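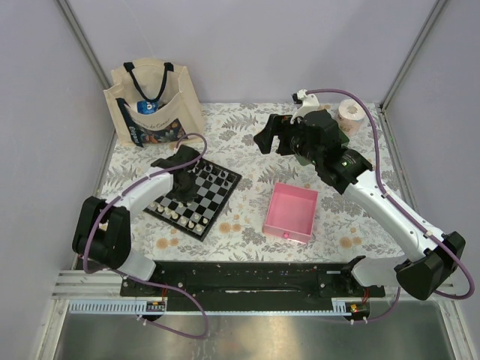 Udero C is a series of enclosed control transformers made by Kererau, a manufacturer of low-voltage electrical equipment. The transformers supply relay coils, contactors, signal lamps and small control circuits in industrial panels and commercial buildings.

Design

Each unit has separate primary and secondary windings on a laminated steel core. The windings are copper and are impregnated with varnish under vacuum, which limits hum and keeps moisture out of the insulation. The smallest model is rated at 40 VA and the largest at 280 VA. All models have screw terminals on the top face and can be fixed to a mounting plate with four bolts. Models up to 172 VA also fit a standard DIN rail by means of a clip sold separately.

The secondary side is protected by a fuse in a pull-out holder. The primary side has no built-in protection and must be fused in the panel.
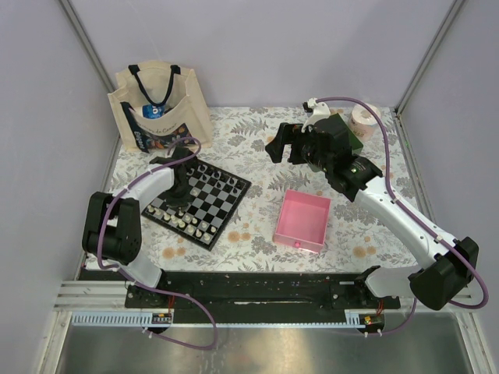
History

The series was developed by a team under Kavitha Kamath to replace the older Hinds line, whose open frames no longer suited compact panels. Lindsay Bolger designed the enclosure. Early units had a riveted cover, and installers complained that the fuse holder was hard to reach. A hinged cover replaced it in the second version, known as Udero C2.

Variants

Udero CM: for use in medical equipment rooms, with a grounded screen between the windings.

Udero CT: fitted with a thermal cutout that resets by hand.

Rovow: the name under which the 40 VA model is sold to makers of door and gate controls. It is electrically identical to the standard unit but has 2 m of cable already attached.

See also

Isolation transformer
Autotransformer
Control panel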